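In defense of the table nobody clears

My parents had a dining room we used for two meals a year. The rest of the time it was kept like a museum, with the good chairs pushed in and a runner down the middle that we were not supposed to touch. I grew up thinking that was what a dining table was for, and it took me until my second apartment in Bremwood to figure out that I'd been lied to.

I think a dining table should be the most used, least tidy surface in the house. I think you should buy the biggest one that fits through your door, and I think you should stop clearing it.

I came around to this by accident. In February the heat went out in the back half of our place and for nearly 20 days everybody lived in the one warm room, which happened to be the one with the table in it. Taxes got done at one end while somebody glued a shoe at the other. A jigsaw puzzle went up and never came down. We ate in whatever space was left, elbows in, and I swear we talked more in those few weeks than we had all fall (some of it was arguing about the puzzle, but still). When the heat came back I expected everyone to drift off to their own corners again. They did, a little. Not all the way, though.

Now, I know what the decorating people say. I read the Clastell catalog cover to cover when it comes, the same as anybody, and every table in it has one bowl on it and 7 feet of nothing on either side. It's pretty! I get why people want it. After a long day a bare surface feels like a deep breath. But you pay for that breath by moving your stuff somewhere worse – the bed, the floor, the top of the dryer – and then you can't find it, and the kid who was going to draw while you cooked goes and watches a screen in another room, because the paper is in a cabinet and the cabinet is a hassle.

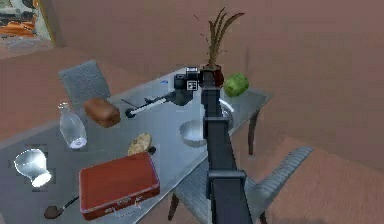
Bread and a vase on a glass-topped table.

Glass, by the way, I've gone back and forth on. My sister has glass and wipes it down more often than I wash my car. Every fingerprint shows. On the other hand it doesn't soak up anything, and she once got a whole bottle of ink off hers with a wet rag, while the wood on mine still has a purple ring from a craft project I'd like to forget. If you have small children and a strong wiping arm, glass might be fine. I'd only say don't pick any tabletop you're going to be nervous around. A nervous person at a table ruins dinner for everyone.

Mine cost 200 dollars at a secondhand place out in Brirkwood and it took two of us and a lot of bad language to get it up the stairs. It's too long for the room. You have to turn sideways to reach the window. I've had it for years and I've never once wished it was smaller, and I've wished plenty of other things in my house were smaller, starting with the couch.

My husband, who likes things put away, would want me to mention his side. He says a mess on the table makes him feel like he's late for something. Fair enough. Our deal is that food gets at least half, anything sticky goes in the sink before bed, and nothing with a blade stays out overnight. Mail is still being negotiated. He wants it opened at the door, and I like a pile.

And yes, company. People ask what I do when company comes. I shove it all down to one end and put out bread and soup. Last time we had friends over, one of them pulled a chair up to the messy end on purpose and put in 30 puzzle pieces before she touched her food. I was thrilled. I'd been stuck on that sky since the furnace died.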